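Protano Club, Week by Week

Search this blog... Go

Learning to sew all over again

I have been meaning to write this up since August, when Mandla Mokoena talked me into joining the student surgical robotics club (we call it Protano, after the old name on the lab door). I said yes mostly for the company, and partly because I have hemmed my own pants since I was twelve and figured I had a head start. Oh, how wrong I was!

Our project this term is teaching a robot to put in one decent stitch. Before any of us get to write code for it, we have to drive the arms ourselves and learn what a good stitch feels like, except you can't feel a thing, so you learn it with your eyes. You watch how the thread pulls, how the surface dimples, where the needle is pointing. My first evening I had 19 tries at picking up the needle and went home with a headache and a very big grin.

Mandla keeps telling me to slow down and look at everything before I move. The needle is a curve, so you have to follow the curve, and the thread has its own ideas about where to lie. There was one strand running right across the cut and another slanting past it, with the needle waiting up by the right end, and I sat there for ages deciding how to come in from below.

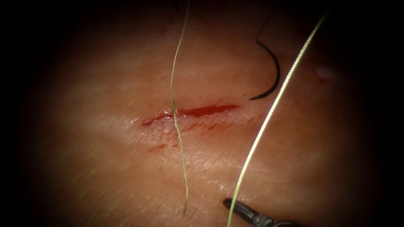 What's next

The Torville meet, where each team gets 36 minutes. Wish us luck, and I'll bring cookies.

2 comments | 75 shares

© Protano Club, Week by Week | Contact | Back to top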